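Automation in Small Workshops: What Changes for Staff
Project report, Curnis Technical College

3. The workplace

Kondmont makes and checks wooden toys and sells most of them through one distributor, Cliltier. Until January every piece was picked up, turned and set down by hand. The firm then began moving part of this handling to a robot arm. We visited on April 6, 2023, and talked with staff on both shifts.

Before the change, the bench handled 2694 pieces a week. The figure we were given for the week before our visit was 3007. The building employs 41 people, and none of them has been let go.

3.1 Handling work

The arm works over a gray surface with a grid of pale lines. Staff use the grid to talk about position, such as "two squares left."

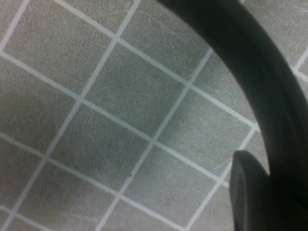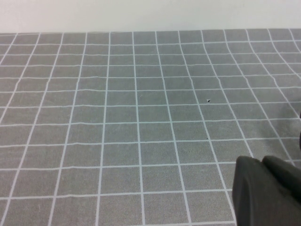
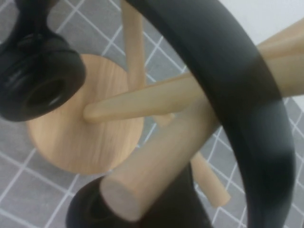

3.2 What staff told us

The main change is in what people do with their hands. Bench workers used to lift pieces all day, and several had sore wrists. Now they set out parts, watch the arm and step in when it stops. Two of them said the day feels longer. One missed talking across the bench, as the new places are farther apart.

Training was short. Each operator got one morning with the supplier, Agarwal, and a manual of 300 pages that few had opened. Most learned from whoever was on the shift before.

Pay has stayed the same, although operators now fill in a fault log. Four of the six we spoke to thought the log should count as extra duty. The management had not decided on this when we left.

3.3 Limits

We saw the day shift only, and our talks with the evening staff were by phone.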